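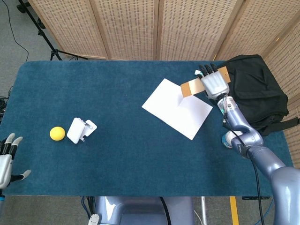 Week 5 handout: Display and pack-down, small tabletop kits
Unit: Exhibition Support 2
Tutor: Veronika Sárközi
Prac session Wednesday, 2 pm, downstairs room. Bring a pencil, no pens near the paper items please.

Recap from last week

Surfaces. Carpeted tops vs bare tops. We did bare tops to death so this week is carpet. Main points:

- Carpet holds things still. Good for anything that wants to roll or slide.
- Carpet also grabs. Paper dragged across it creases, card edges fluff up. Lift, don't drag.
- Colour matters. A deep teal makes white things jump out and black things disappear a bit. Check dark items twice at pack-down.
- Crumbs, staples, blu tack. Run your palm over it before anything goes down.

Someone asked about hard boards on top of carpet. Fine for heavy stuff, see the Panganiban notes in the shared folder (section on plinths, skip the rest).

The mixed kit

What I mean by a mixed kit: a handful of things with nothing in common except that they travel in the same bag. Small ball, folding stand, sheet of paper, strip of cardboard, soft fabric bag. Every community display ends up with one of these and every one of them comes back squashed. Your job in the prac is to lay one out and pack it away so the next group gets it in the same state.

Types of item, and how each goes wrong:

Rollers. Balls, tubes, pencils, rolls of tape. First out of the bag and first onto the floor. On carpet a light ball mostly stays put but any knock to the table and off it goes. Park it beside something with a straight side. A folding stand will do. Not on the paper.

Hinged things. Plastic stands, easels, clip frames. The hinge is the weak bit, always. Two panels, one small hinge, people force it past where it wants to go. Open it with both hands, one per panel. If you need it out of the way lay it down, don't leave it balanced on an edge. Fold fully before packing, half-folded is how the Pliltesley set lost its stand.

Flat sheets. Paper, labels, printed floor plans. An existing crease is not your fault but write it on the condition card so it doesn't become your fault. Put the sheet square to the table edge if it's going on show. If it's only waiting its turn, diagonal is fine, and makes a corner easier to pick up.

Strips and offcuts. Long narrow cardboard, foamcore trims, spacers. Look like rubbish, get binned. They're the packing. Hold by the long edge, fingers over the top, keep it level so the ends don't whip round and clip something. Watch both ends!! You'll be looking at your hand and the far end will be sweeping the paper. Edge usually shows as a darker line, use that for telling which side is up if you've marked it.

Soft bags. Slumped is ok while you're working. At the back of the table, out of the way, zipper facing you if you can manage it. Straps up on the table at the end of setup, hanging straps get caught on chairs and hips and the whole lot comes with them.

Order of work (setup)

1. Bag to the back corner. Open it all the way, not half.
2. Flat sheet out first, while there's room.
3. Stand next. Front half of the table, away from the sheet.
4. Ball beside the stand.
5. Strips last, or leave in the bag if there not being used for layout.
6. Step back to the door and look. Then look again from sitting height.

Clear space. I want a gap you can get a flat hand into around everything except the ball. If two things overlap it should be because you meant it. Strip resting over the corner of a sheet as a weight = ok, just say so on your plan. 

Order of work (pack-down)

Not simply setup backwards, this trips people up every year.

1. Condition card first, before touching anything.
2. Strips off the paper, lifted straight up. Put them in the bag against the long side, they make a wall.
3. Sheet into its folder, folder against the strips.
4. Stand folded, hinge end down.
5. Ball in the outside pocket or on top. Never underneath, you get a dent in the folder.
6. Zip slowly. If it catches, stop and look, do not tug. Fabric bags wrinkle into the zip.
7. Strap wrapped once round and tucked.

Then hands over the carpet again. Then look under the table. Then sign.

Condition card, what to write

Keep it short. Item, what you see, your initials. Like this:

Sheet, white. Faint crease across. No tears.
Strip, cardboard. One face lighter than edge. Straight.
Stand, white plastic. Hinge grey, closes fully.
Bag, black. Zip runs. Strap on.

Do not write "good" or "ok" on its own, I can't do anything with that. Don't guess at causes either.

Weights and limits (for the written part)

Tables downstairs are the Drirkell ones. House rule for student displays is 100 kg evenly spread, no leaning, no sitting. You won't get near that with this kit but you will with the ceramics in week 8. Carry bags: keep under 2 kg for anything going on a shoulder for outreach. Paper stock for labels is 300 gsm, comes in the grey drawer under the guillotine. Please stop using the printer paper for labels, it curls by lunchtime.

Reading

Jirkarix handling guide, chapters on textiles and on card. The card chapter is short and a bit dated but the bit on grip is worth it. Library copy is on the reserve shelf at 719, ask at the desk, one-day loan only.

For the prac

Work in pairs. One handles, one reads out the steps and fills in the card. Swap at half time. You'll be marked on:

- condition card (before and after match up)
- layout plan, pencil, rough is fine but measurments in millimetres
- handling, especially hinge and strip ends
- table left clear and carpet clean

Not marked on speed. A couple of groups raced it last term and both bent the sheet.

Wear flat shoes, tie long hair back, rings off. Lanyards inside your shirt or left on the hook. Water bottles on the windowsill.

If you can't make Wednesday email me before noon and I'll try to slot you in with the other group, no promises.

Plans due at the start of the week 6 lecture, paper copy, names of both partners on the front.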